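Musyoka Mosoti
Thread on what arm cells changed for the bench crew at Skurwood. Posting between shifts, so expect gaps.

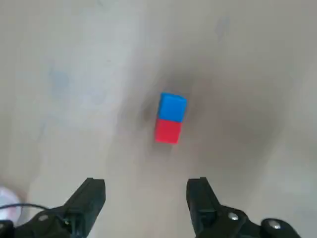 The job title used to be "packer." On the Karakaya line it is now "cell operator." Same people, same grade, different day. The pay review is set for February.

Stacking tests run on plain colored cubes before any customer part gets near a cell. Blue on red, fingers open, approach from the near side. Operators sign off the test. Engineering used to.

Lifting is down. Attention is up. Juvenel, on the late shift, watches 2 cells and says her back is better and her eyes are worse. I believe both.

We logged 166 stops last month. Most were cleared by an operator in under 6 minutes. The rest waited for a technician, and on nights there is one technician for the whole building.

That wait is the part we got wrong. Operators could see the fault on the screen but had no permission to jog the arm. They stood there and took the blame for the output number.

Illey rewrote the access levels. Operators can now back the arm off at low speed and restart the cycle. Training takes 15 hours, paid, on shift.

Still open: who covers the manual bench when a cell is down. The rota assumes it never happens. Meeting on Thursday, will add to this thread after.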